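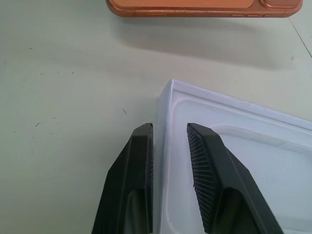
Sending in a phone: packing questions

Do I need the original box?
No, but use it if you still have it. The fitted tray holds the phone better than loose paper does. If the box is gone, ask us for a Mundero mailer when you book and we'll add it to your order.

Which way up does the phone go in the tray?
Screen up, unless the tray has a cutout for the camera bump on the other side. It should sit level with the rim. Don't press down on a corner to make it fit.

Should I leave my case on?
Take it off. Most trays are cut for a bare phone, and we can't promise to return cases. If you're sending one on purpose, wrap it separately and write "case" on the form.

What do I need on the table before I start?
The box, its lid and tray, scissors and packing tape. Clear enough space to lay everything flat.

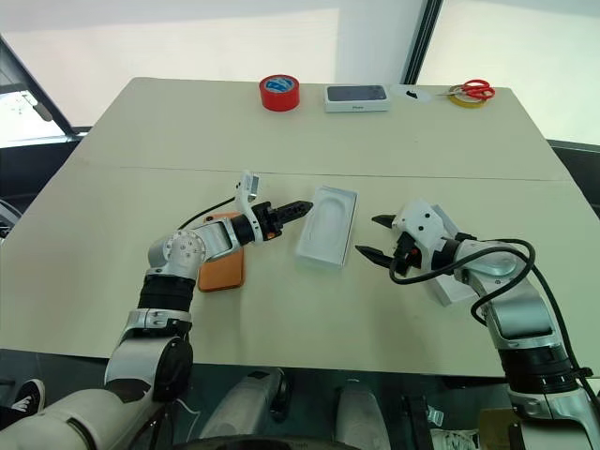

Box, tray, lid, tape and scissors on the packing table.

How much tape should I use?
One strip across each opening of the outer carton. Please don't tape the phone box itself – the printed surface tears when we open it.

What about the side buttons?
Turn the phone off first, then check that nothing in the tray pushes on the buttons.

Can I send more than one?
Yes, up to 17 in one shipment. Each phone needs its own box and its own form. For larger lots, write to Adwoa Nutsugah at the Lestero desk.

Is my package insured?
Up to $800 per phone and $2000 per shipment. Keep the drop-off receipt until we confirm arrival.

Last updated Dec 20, 2024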